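3.2 Handling of peppers and eggplants in home kitchens

Households were recruited in two growing districts, Shirima and Vornus, and were asked to keep a kitchen diary for 30 days in November and the month after it. Each entry recorded the vegetable, where it had been stored, and whether it was washed before or after cutting. Entries made from memory on a later day were set aside. Of the 1000 diary pages issued, 983 were returned in a readable state. 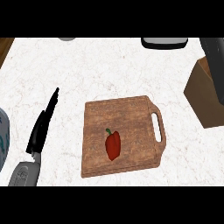
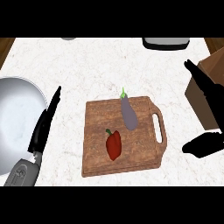 Figure 4. Vegetables on a wooden cutting board, on a white marble countertop.

Storage differed more between the districts than between the two crops. In Shirima, most households kept both vegetables in a cool pantry and used them within the week. In Vornus, the refrigerator was the usual place, and eggplants were often left there until the skin had begun to wrinkle. Söderlund and Zakharchenko describe a similar split in their earlier survey of market buyers, although their questions dealt with price and did not ask about waste.

Washing habits were harder to classify. Several diaries used the single word "rinsed" for anything from a few seconds under the tap to a long soak in salted water. These entries were coded as one group – a choice that hides some variation, particularly for eggplant, where salting is part of many family recipes. A second coder, Volodymyr Zakharchenko, reviewed 90 pages from each district, and differences were settled by discussion with Solveig Söderlund.

Trimming losses were weighed on the kitchen scales supplied with the diary. Peppers of the Wustance type lost up to 30 percent of their weight when the core, seeds and shoulders were all removed. Households that cut around the core lost far less. For the Romance type, which has a narrower core, the cutting method made little difference. Losses for eggplant depended mainly on whether the skin was peeled, and the diaries did not always state this. The affected entries are left out of Table 5 but are kept in the storage results reported above.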